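Workshop Tips: When the Arm Drops Things
Print this page | E-mail this page
by Danilo Tan

In our workshop at Privmont we practice tabletop sorting with two arms. The work is simple: small objects go from a tray to a basket. In April we had a bad week. One arm stopped in the middle of a move, opened its fingers by itself, and the cube fell on the table. After 15 minutes it did the same again. I write down what we checked, in the order I would do it now.

1. Stop first, look second
Press the stop button before your hand goes over the table. A paused program is not a stopped arm. Ours was only paused the first time, and it closed its fingers when I reached for the cube. I had a small bruise and I was lucky.

2. Follow the cable with your eyes
The fault was in a cable. When the arm stretched out far over the baskets, the plug at the wrist was pulled a little, and the gripper lost its signal. Leave a loop large enough for the longest reach, and fix it with a tie that you can open again. Move the arm slowly by hand to the farthest basket, power off, and watch that nothing becomes tight.

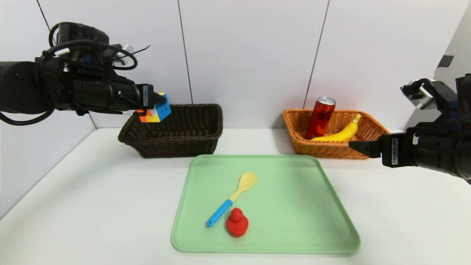 3. Clean the fingers
Dust on the fingers makes a smooth thing slide. Wipe them with a cloth that is a little damp, then with a dry one. Do not use oil or any spray near the joints. We also found one screw that was not tight. Now we check the screws every eight days.

4. Begin again at slow speed
After a repair, do not go back to full speed. We run six picks at 15 percent, then some more at 65 percent -- and one person keeps a hand at the stop button all the time. Begin with soft or light objects. The rubber toy is good for this. It is also a good test of the closing force, so set the force low and raise it by small steps.

5. Approach with open fingers, and wait
Another mistake we had was in the program. The fingers began to close while the arm was still going down, and one tip pushed the tray. I added a short wait before closing. If your arm has a camera near the fingers, look at its picture during this wait and see that both tips have free space around the object.
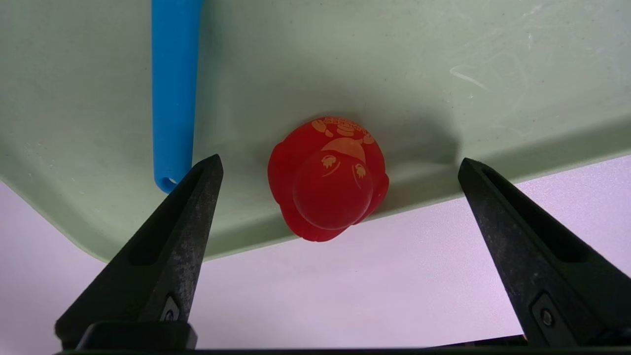 Janelle Layug wrote to me that a wait does not help when the height of the table is wrong in the program. She had the same trouble after she changed her table top, and her gripper pressed on the tray at every pick until she measured the height again. She also asks readers to put the new height on a paper near the controller.

I agree with her and I do it now also. If you had a different fault, please send it to me with the cable length.

Related tips
How to label spare cables
Storing small screws by size
Pangilinan table clamps: how we mount them
Choosing a cloth for plastic parts

Print this page | E-mail this page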